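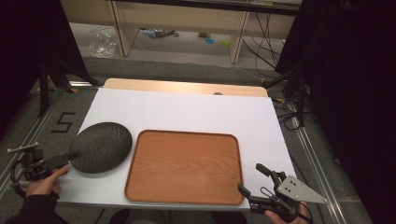

The crew on the Mostyn station asked whether they could skip the hand check if the grippers had only been parked over lunch. My answer is still no, and it's the reason this list got longer in January.

Demo station checklist, hand-held grippers
Project Osterwood, tray and plate tasks

1. Grippers, left and right. OK.
Squeeze each one all the way shut and let go. I do it 30 times a side, which sounds like a lot until you've had one stick halfway through a good take. Both came back fully open today.

2. Finger wear. OK, watch it.
Run a thumb along the inner faces. Scuffs are fine, and loose bits are not! I've asked Ekel for spare fingers, so please don't start filing the old ones.

3. Cables. Needs work.
Nothing should tug when you reach across your body. I want more slack at the wrist and less on the floor, where I keep catching my heel.

4. Clocks. OK.
Clap the fingers together once, then check that left and right agree in Wevow. The limit is 2 frames. Anything worse and you restart both sides — yes, both.

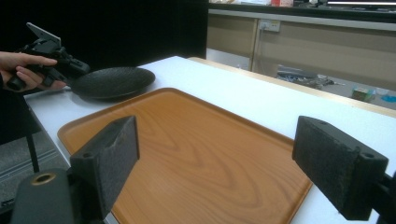

5. Work surface. OK.
Wipe it down and push on each corner. If it rocks, the robot ends up learning your wobble along with the task.

6. Start position. OK.
Hands where the card says, jaws open, count of two, then go. People rush this one (me included) and the first second of the demo is junk.

7. Pace. Comment only.
Move slower than feels natural and keep your grip steady while you're lifting. If you fumble, finish the move anyway and mark the take. We can sort those out later.

8. Breaks. Not OK.
Stop at 90 minutes, please. I went over this morning and my last few takes were sloppy — you can see it in the wrist tracks.

9. Takes logged. OK.
21 kept before noon. Rejects are in their own folder with a note on each.

Still open: item 3, and new tape for the cable run. I'll redo both before the afternoon shift starts at 1:30.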